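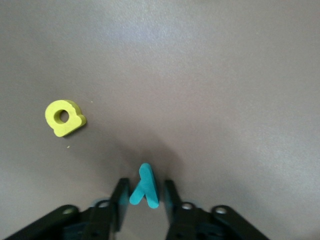 Sunee Rattanakul 读了我上次写的游记以后说，铅字这种东西看照片就够了，不需要坐那么久的车去闻油墨的味道。她还问我，开放日是不是只给小孩子玩的。我想了几天怎么回答她，后来觉得不如把这次参观从头到尾写下来，让她自己判断。

我的中文是成年以后学的，写得慢，有的技术名词我是回家以后查词典才确定的。如果有写错的地方，请读者告诉我，我会改。

去 Kiltow 的路

Kiltow 是一个小镇，从我住的城市出发，要先坐火车，然后换29路公共汽车。公共汽车早上的班次很少，我错过了一班，在车站外面的小店喝了一杯豆浆，等到九点半才上车。车上大部分是去赶集的人，带着篮子和雨伞。司机听说我要去铸字厂，就说他也不知道里面还在开工，他以为早就变成仓库了。

下车以后要沿着河走一段。河边的路刚刚下过雨，有泥，我建议大家穿旧一点的鞋。厂房在路的右边，是两层的砖房，门口没有很大的招牌，只有一块木板，上面用黑漆写着厂名 Shek。我先走过了，看见前面是一个养鸭子的院子，才知道应该回头。

门票不要钱，但是要在门口的本子上写名字。写名字的笔是蘸水笔，我已经很多年没有用过，在纸上滴了一个大墨点。接待的人说没关系，前面一页的墨点更大。

铸字间

Shek 每年一月开放一次，因为一月订单少，机器可以停下来给客人看。带我们这一组的是 Chin-lung Lui，他说话声音不大，机器一开就听不清楚，所以他总是先把话讲完，再去按开关。我很喜欢这个办法，很多导游做不到。

铸字间在一楼。里面比外面暖和很多，因为有熔铅的炉子。铅字其实不是纯的铅，里面还有锡和锑。我以前以为锑只是为了便宜，Chin-lung Lui 纠正了我：加了锑，字才硬，边缘才清楚；如果没有锡，铅水流得不好，细的笔画就填不满。他把一个坏的字给我们传着看，是一个“龍”字，右边少了几笔，像是被虫子咬过。大家都看得很认真，有一位老先生拿出放大镜，看了很久才传给下一个人。

铸字机的名字叫 Gruvis，是他们厂里的人给取的外号，原来的铭牌已经磨平了。它的动作很有节奏：模子合起来，铅水打进去，停一下，模子打开，一个亮亮的字就掉到槽里。刚出来的字不能用手拿，很烫。有一个中学生伸手想去摸，Chin-lung Lui 很快把他的手挡开，然后继续讲，好像没有发生过什么。我猜想他每年都要挡几次。

铜模放在旁边的抽屉里。每一个抽屉外面贴着纸条，写着部首和字号。他们现在保存的铜模一共有529盒，这个数目写在墙上的表格里，每年核对一次。我问他，如果丢了一个铜模怎么办，他说要请人重新刻，不过现在会刻的人很难找，有时候就只好把两个字拼起来，取左边和右边，再修一修。比如缺“湖”，就用“江”的三点水和“胡”。拼出来的字排在一行里，内行的人一眼就看得出来，宽窄不太对。我看不出来，他指给我看了两次，我还是看不出来，只能点头。

检字

二楼是检字房，楼梯很陡，扶手是后来加的铁管。上去以后味道就不一样了，楼下是热金属的味道，楼上是油墨、煤油和旧木头的味道。四面都是字架，人站在中间，像站在很窄的巷子里。

检字的方法我觉得最值得写。工人左手拿一个小盘子和原稿，右手去取字，眼睛看原稿，不看手。常用字放在胸口的高度，“的”“一”“是”“不”这些字每一格放很多；不常用的字在上面和下面，要踮脚或者蹲下来。所以从一个人检字时身体的动作，就可以知道稿子难不难。检报纸的稿子，人差不多站着不动；检族谱，就要一会儿高一会儿低，因为古时候的人喜欢用很少见的字做名字。

Lamduan Mahawong 在二楼示范。她让每个参观的人检自己的名字。对中国人来说三个字很快，可是我的名字是音译的，写成中文有七个字，我自己也从来没有固定用哪几个字。她问我要哪个“颂”，是歌颂的颂，还是松树的松。我站在字架前面想了很久，后面的人开始排队，我很不好意思，就选了“颂”。所以我现在有一个正式的中文名字了，是在铸字厂的楼上决定的。

拿到字以后要检查方向。铅字是反的，左右颠倒，每一个字的侧面有一道小槽，槽都朝同一边，就不会倒。“颂”字的反面看起来很奇怪，我认了一会儿才认出来。Lamduan Mahawong 说，她刚学的时候，晚上做梦看到的招牌都是反的。

西文字架在房间的最里面，比中文的小得多，一个斜面的木盘就装下了全部字母，大写和小写分开放。小写的 a 和 e 格子最大。我以前学英文的时候没有想过哪个字母用得多，看见格子的大小，马上就明白了。中文字架其实也是一样的道理，只是太大，要走几步才能看完。还有一件小事：p 和 q、b 和 d 在铅字上很容易弄混，新来的学徒拆版以后还字，常常还到错误的格子里，下一次排版就会有人生气。

给小孩子的桌子

Sunee 问到小孩子，我老实地回答：有给小孩子玩的，在检字房的外面，桌上放着泡沫做的字母，可以按着描，也可以拼单词。但是那里的人并不多，大部分小孩都挤在手摇印刷机旁边，等着自己转那个轮子。我觉得小孩子也不傻，他们知道哪一个是真的。

手摇机印的是书签，纸是 Vonano 牌的棉纸，摸起来有一点毛，吃墨很好。印之前要先把纸稍微弄湿，放在两块木板中间压一夜，所以开放日用的纸是前一天晚上准备的。一共准备了200张，下午三点以前就印完了，后面来的人只能印在普通的白纸上。如果您明年想去，我的建议是先印书签，再上楼看检字，不要按照他们发的路线走。

我印的那一张有一点歪。转轮子要用均匀的力气，我开始太轻，中间又太重，所以“颂”字的颜色浅，后面的字很黑。我本来想再印一张，看见后面有那么多人，就算了。

午饭和一次小争论

中午厂里不供应饭，要走到街上去吃。街上只有一家面馆，桌子很少，我和同组的 Yetunde Bako 坐在一起。她也是外国人，我们两个人用中文聊天，老板娘觉得很有意思，给我们多放了一个煎蛋，不收钱。

我们谈到一个问题，就是这样的工厂应不应该继续生产。Yetunde Bako 认为，与其辛苦接名片和请帖的订单，还不如完全变成博物馆，灯光好一点，说明牌写清楚一点，铅的炉子关掉，对工人的身体也好。我不太同意。炉子关了以后，铜模只是一块铜，谁也不会每年去核对它们。可是关于身体的那一点，她说得对，我没有办法反驳。铸字间虽然有抽风的管子，但是我站在里面的时候，还是觉得喉咙不舒服。

下午我就拿这个问题去问 Chin-lung Lui。他说工人每年验血，吃东西以前必须洗手换衣服，厂里不准吃零食，连糖也不可以。至于要不要变成博物馆，他说镇上来谈过，谈的时候大家都很客气，后来没有下文。他没有表示自己希望怎么样。他只说，去年有一家诗歌出版社来印了一本诗集，全部用五号字，印完以后字磨坏了不少，又重新铸，铸字机开了整整一个春天，那个春天大家心情很好。

还字

参观路线的最后一站，很多人没有去，我觉得可惜。印完的版要拆开，把字洗干净，一个一个放回架子，这个工作叫还字。它没有检字那么好看，也不发纪念品，只有一张长凳和一盏灯。我去的时候里面坐着4个人，不说话，收音机开得很小，在播戏曲。

他们允许我还一行。一行是一句唐诗，“夜泊秦淮近酒家”，七个字。我先用布把油墨擦掉，再照着部首去找格子。“家”很快就找到了，“酒”我找错了，去三点水的那一边找，找不到。旁边的师傅用下巴指了一下另一个方向，原来在“酉”部。学了这么多年中文，我一直以为它是三点水。“淮”才真的在三点水里。就这样一行字，我用的时间足够喝完一杯茶，师傅已经还完了半个版。

我想，如果有汉语老师要带学生出去活动，可以考虑还字。学生必须认字，必须知道部首，而且认错了马上就会发现格子里的字和手里的不一样。比在教室里抄写有意思一些，不过要提前写信，因为长凳很短，坐不下很多人。还有，做完一定要用肥皂洗手，洗两遍，指甲里面也要洗。

回去的时候

我五点离开。门口的本子又翻过了好几页，我的墨点已经干了，透到了后面一页。河边的泥还没有干，鸭子都回院子里去了。等车的时候我又碰到 Yetunde Bako，她手里拿着一个纸包，买了自己名字的铅字，打算寄给她的姐姐。铅字可以按个买，大的贵一些，小的便宜，价格写在柜台后面的黑板上。我没有买完整的名字，只买了一个“颂”，放在衬衣的口袋里，比我想的重。

回到家里我把它蘸了一点印泥，印在给 Sunee 的信上。她回信说墨太多了，看不清楚是什么字，又问明年一月的车票要不要早一点订。

Somkiat Kamolrat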